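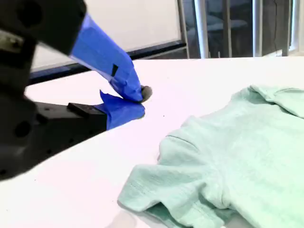 Greifer mit Kreppwicklung, daneben das Testshirt

Buseo: Finger wickeln, Polster wechseln, Spiel im Handgelenk
Unterforum: Aufbau und Wartung

falzbein schrieb:
So, der Umbau-Thread zum Faltplatz ist ja ziemlich zugewuchert, deshalb mache ich für die Pflege von Buseo einen eigenen auf. Wer ihn noch nicht kennt: zwei Arme, blaue gedruckte Gehäuse, schwarze Servos, ein weißer Tisch dazwischen, und das Ganze soll T-Shirts falten. Macht es inzwischen auch, und zwar so schön, dass ich manchmal einfach danebenstehe und zuschaue!

Es geht mir um die Finger. Ich wickle alle vier mit blauem Malerkrepp, und an den Spitzen sitzen die dunklen Polster. Die Wicklung ist bei uns ein Verschleißteil wie eine Bremsbacke, sie kommt jeden Freitag runter und neu drauf. Mein Ablauf zurzeit:

Strom weg, Arme abstützen (die sacken sonst durch, und der linke gern auf die Tischkante).
Altes Krepp vom Ansatz zur Spitze abziehen, nie umgekehrt, sonst kommt das Polster mit.
Kleberreste mit Isopropanol, 60 Sekunden einwirken lassen, abwischen.
Finger leicht mit 400er anschleifen, Staub weg.
Polster prüfen. Wenn es sich beim Drüberstreichen speckig anfühlt: neu.
Wickeln von der Spitze zum Ansatz, überlappend, das Ende auf die Außenseite legen.
Greifer einmal ganz auf, einmal ganz zu, Nullpunkt neu anlernen.

Der letzte Punkt ist der, den ich am Anfang dauernd vergessen habe. Eine Lage Krepp mehr auf der Innenseite, und der Greifer meint, er hätte schon Stoff gefasst. Man sucht dann einen halben Abend in der Software.

Wie macht ihr das? Und hat jemand etwas, das länger hält und trotzdem so gut am Jersey greift?

torsionsfeder schrieb:
Endlich ein Thread dafür! Ich habe eine kleinere Variante mit nur einem Arm und wickle auch, allerdings mit Gewebeband. Hält deutlich länger, ist aber eine Schweinerei beim Abziehen.

Eine Sache zum Bild: Am unteren Finger steht das Band oben ab, so ein loser Lappen. Das wäre bei mir das Erste, was sich in der Ärmelnaht verhakt. Wo lässt du die Wicklung enden?

falzbein schrieb:
Gut gesehen. Auf der Außenseite, jedenfalls laut eigener Anleitung, haha. Der Lappen kommt davon, dass ich an der Stelle quer drüber gehe, weil der Finger dort so stummelig wird und das Band nirgends richtig Fläche findet. Ich habe es jetzt mit schmaleren Streifen probiert (einfach das breite Krepp längs geteilt, mit dem Cutter auf der Glasplatte) und die legen sich viel williger um die Ecke.

nadelhalter_k schrieb:
Ich bin beim Krepp grundsätzlich anderer Meinung. Malerkrepp ist dafür gemacht, dass es wieder abgeht. Ihr benutzt es an der Stelle, an der die meiste Scherung auftritt, und wundert euch über lose Enden. Hervé Langlois hat in seiner Bauanleitung für den Orkthorpe-Greifer Schrumpfschlauch mit Innenkleber vorgesehen, einmal drüber, Heißluft, fertig. Meiner sitzt seit dem Aufbau.

falzbein schrieb:
Die Anleitung kenne ich, die ist großartig, der halbe Kabelweg bei uns ist daraus abgeschaut! Beim Schlauch hatte ich zwei Probleme. Der Finger verjüngt sich, und vorn warf der Schlauch bei mir Falten, die auf feinem Stoff Abdrücke gemacht haben. Und die Heißluft hat mir einen gedruckten Finger verzogen. Sah aus wie ein Hockeyschläger.

nadelhalter_k schrieb:
Dann war die Luft zu heiß oder das Material das falsche. Langlois schreibt ausdrücklich, dass man den Finger vorher abbaut und innen kühlt.

falzbein schrieb:
Abgebaut war er. Gekühlt nicht, das stimmt. Kommt auf die Liste, ich drucke sowieso gerade Reservefinger und opfere gern einen.

moosgrün_7 schrieb:
Wie sieht denn der ganze Platz aus? Ich plane gerade die Tischgröße und hätte gern einen Eindruck, wie weit die Arme auseinander stehen. Und wo hängt die Kamera?

falzbein schrieb:
Sehr gern, ich zeige den ja sowieso jedem, der nicht schnell genug weg ist. 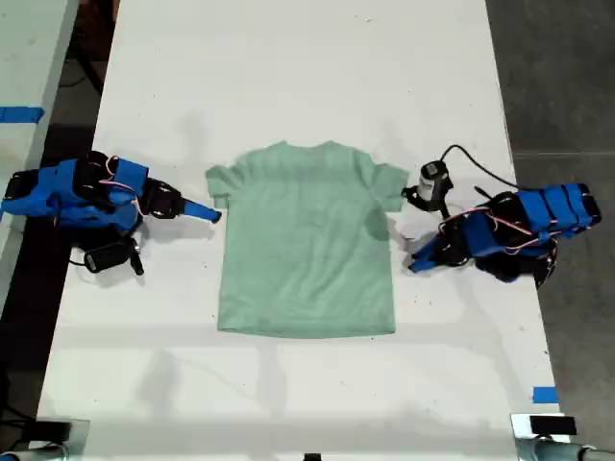
Buseo mit ausgelegtem Shirt, Kragen nach hinten

Die Arme stehen sich gegenüber, das Shirt liegt dazwischen, und zwar so, dass jeder Arm an seinen Ärmel kommt. Das ist auch schon die ganze Auslegungsregel für den Tisch: Größtes Shirt flach hinlegen, Ärmel gestreckt, und dann müssen beide Greifer die Ärmelsäume anfahren können, ohne dass ein Arm ganz durchgestreckt ist. Gestreckt zittert er nämlich, und dann pickt er neben den Saum. Ich hatte die Arme zuerst weiter auseinander und habe sie zweimal nachgerückt.

Am rechten Handgelenk sitzt die kleine Kamera auf ihrem Halter. Das Kabel läuft bei mir mit einem Bogen über den Tisch nach hinten. Lasst da bitte Länge drin! Beim ersten Aufbau hatte ich es schön stramm am Arm verlegt, und beim Eindrehen hat es sich den Stecker gezogen.

moosgrün_7 schrieb:
Super, danke! Dann wird mein Tisch breiter als gedacht. Stören die Schatten auf der Platte nicht? Bei mir hängt auch allerhand über dem Tisch.

falzbein schrieb:
Anfangs ja. Weißer Tisch und harter Schatten, da hat die Kantenerkennung schon mal am Schatten gezupft statt am Saum. Mit weichem Licht geht es. Was mich mehr beschäftigt, sind dunkle Krümel auf der Platte, die wische ich vor jeder Serie ab (na gut, vor den meisten).

torsionsfeder schrieb:
Den linken Arm würde ich mir mal anschauen, das Kabel über den oberen Gliedern. Rot-weiß, ziemlich dünn, macht oben einen Bogen. Bei mir ist genau so eine Litze nach einem Winter durchgescheuert, immer an der Gehäusekante. Ein Stück Spiralschlauch hat gereicht.

falzbein schrieb:
Spiralschlauch liegt hier. Montiert wird er beim nächsten Wickeltag, versprochen.

ansah_bastler schrieb:
Ich klinke mich wegen der Polster ein, weil ich die Ansah-Polster hier im Forum als Erster zerlegt habe und seitdem als Fachmann gelte, was übertrieben ist. Die haben eine Decklage und darunter Schaum. Solange die Decklage glatt ist, alles gut. Wenn sie durch ist, sammelt der Schaum Fasern ein, und zwar rasend schnell, wenn man Baumwolle oder Mischgewebe faltet. Ab da greift der Finger erst ganz toll und dann plötzlich gar nicht mehr, weil er auf seinem eigenen Fusselkissen rutscht.

Ich zähle mit: 201 Griffe pro Polstersatz, danach Wechsel. Das war der Stand, bei dem mein erster Satz versagt hat, und ich habe die Zahl aus Aberglauben beibehalten.

nadelhalter_k schrieb:
Aus einem einzigen Satz kann man kein Intervall ableiten. Je nach Stoff liegt das völlig woanders.

ansah_bastler schrieb:
Kann man nicht, nein. Ich wechsle trotzdem bei 201. Billiger als ein Nachmittag Fehlersuche.

falzbein schrieb:
Das mit dem Fusselkissen ist Gold wert, danke! Ich hatte genau dieses Verhalten und habe es auf den Greifdruck geschoben. Bin gleich in den Keller.

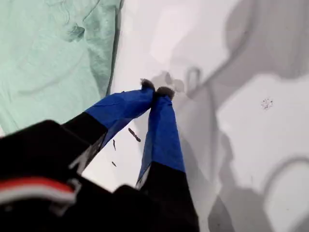 Pinzette und Klebeband zum Abtupfen bringen zwar einiges weg, aber danach fühlen sich beide Spitzen am rechten Arm rau an, und bei einer kommt man mit dem Fingernagel unter die Decklage. Also neuer Satz. Ich hatte noch Reste vom letzten Einkauf in Arnelton, zugeschnitten mit dem Locheisen, damit die Form vorn schön rund bleibt, und mit dünnem doppelseitigem Band aufgeklebt. Danach erst gewickelt, so dass das Krepp den hinteren Rand vom Polster gerade noch fasst. Das hält die Kante unten.

Und dann der Nullpunkt! Ich habe beim Schließen von der Seite geschaut, und die Spitzen standen nicht auf gleicher Höhe. Ein Finger saß etwas tiefer. Schraube am Ansatz gelöst, Finger auf ein Stück Karton aufgesetzt, beide unten bündig, festgezogen. Ein Griff, und der Stoff kam sofort sauber hoch. Ich habe mich gefreut wie ein Kind.

torsionsfeder schrieb:
Karton ist gut. Ich nehme eine alte Telefonkarte, die gibt weniger nach.

falzbein schrieb:
Wer hat denn noch Telefonkarten?

torsionsfeder schrieb:
Leute mit sehr alten Portemonnaies.

nadelhalter_k schrieb:
Höhenversatz der Finger würde ich nicht über die Schraube am Ansatz korrigieren. Die hat ein Langloch, das wandert zurück, sobald der Greifer ein paarmal auf den Tisch setzt. Besser eine dünne Scheibe unterlegen.

falzbein schrieb:
Guter Einwand. Bis jetzt steht er, aber er setzt natürlich oft auf. Ich mache mir mit Filzstift einen Strich über Finger und Ansatz, dann sehe ich, ob er wandert. Wenn ja, kommt die Scheibe rein und du bekommst offiziell recht.

nadelhalter_k schrieb:
Damit kann ich leben.

moosgrün_7 schrieb:
Noch eine Anfängerfrage: Im Titel steht Spiel im Handgelenk, dazu kam noch nichts. Meins klackert beim Richtungswechsel, und ich weiß nicht, ob es das Servo ist oder der Druck.

falzbein schrieb:
Stimmt, ganz untergegangen! Strom an, Arm in eine ruhige Stellung, und dann am Greifer sachte hin und her drücken, während du mit der anderen Hand das Servohorn anfasst. Bewegt sich das Horn mit, ist es das Getriebe im Servo. Steht das Horn und nur das blaue Teil wackelt, sind es die Schrauben oder die Aufnahme im Druck. Bei mir war es bisher jedes Mal das Zweite. Schrauben raus, mittelfeste Schraubensicherung an die Metallgewinde (nicht an den Kunststoff, manche werden davon spröde), über Kreuz anziehen.

ansah_bastler schrieb:
Ergänzung: Wenn die Aufnahme schon ausgeleiert ist, nicht mit Sekundenkleber fluten. Habe ich gemacht. Das Horn ist jetzt Teil des Arms.

moosgrün_7 schrieb:
Es sind die Schrauben. Zwei davon konnte ich mit den Fingern rausdrehen. Danke euch!!

falzbein schrieb:
Herrlich. Ich trage den Ablauf mit den schmalen Streifen und dem Karton oben im ersten Beitrag nach, und der Schrumpfschlauchversuch mit Kühlung kommt dran, sobald der Reservefinger fertig gedruckt ist. nadelhalter_k, welchen Durchmesser hast du vor dem Schrumpfen genommen?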